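Some colours belong to a decade, and for anyone who grew up in a rented flat in Siltstead it's sage green. Kettles came in it, bread bins came in it, and so did half the moulded plastic that turns up at the Wednesday market in Gillthorpe, priced at next to nothing because it's scratched.

I love the scratches! A piece of old green plastic with no marks on it has spent its life in a cupboard, and where's the fun in that?

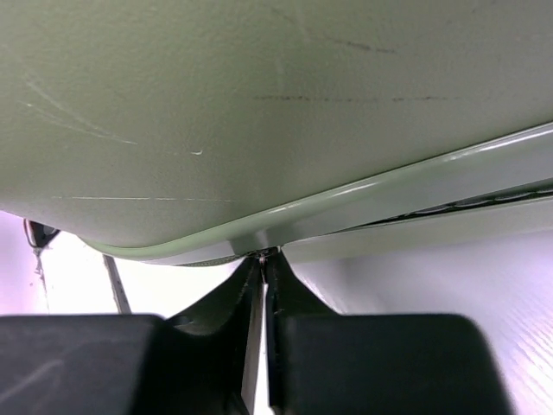 Homes & Making Desk

Pale lines on a matte green surface, a darker broken streak, a small curved scuff near the rim – most people would be reaching for the cream cleaner already. Desta Jemal begs them to wait. She has brought 300 pieces of household plastic back into use at her workshop in Drondumeck, and she starts every one of them with warm water, washing-up liquid and a soft cloth. Dark streaks are often only something else's colour rubbed off, and they lift. Pale scratches are in the plastic itself, and she leaves them.

The rim is where she slows down. Glossy edges show everything, so she keeps anything gritty well away from them and works a cotton bud along the seams, where 60 minutes can vanish very pleasantly with the radio on. (I tried it on a lid of my own and missed lunch.)

What I hadn't taken in until I spent an afternoon with her is how good the shapes are. You get a big rounded top with a fine speckle to it, then a smooth flange sweeping round underneath, then a collar, then a neat little stem, all in one soft green. Someone drew those curves and cared how they met. 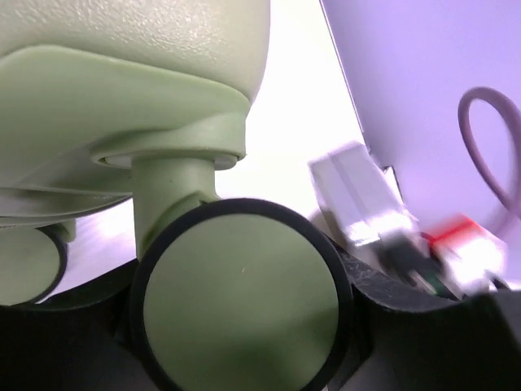

Nhung Đặng would go further and says the black edging is the best bit of all, that a dark ring round a plain green disc is as smart as piping on a good cushion, and that people who paint over it ought to be made to scrape it off again with a teaspoon.

I'm with her on the paint. A coat of chalky white looks lovely until the first knock, and then you have a chipped white thing where you had a worn green one. Desta's shelves hold only three painted pieces, all waiting their turn with the scraper.

If you fancy a go yourself, the Gillthorpe stalls start packing up at noon. Take a bag, and look under the tables first.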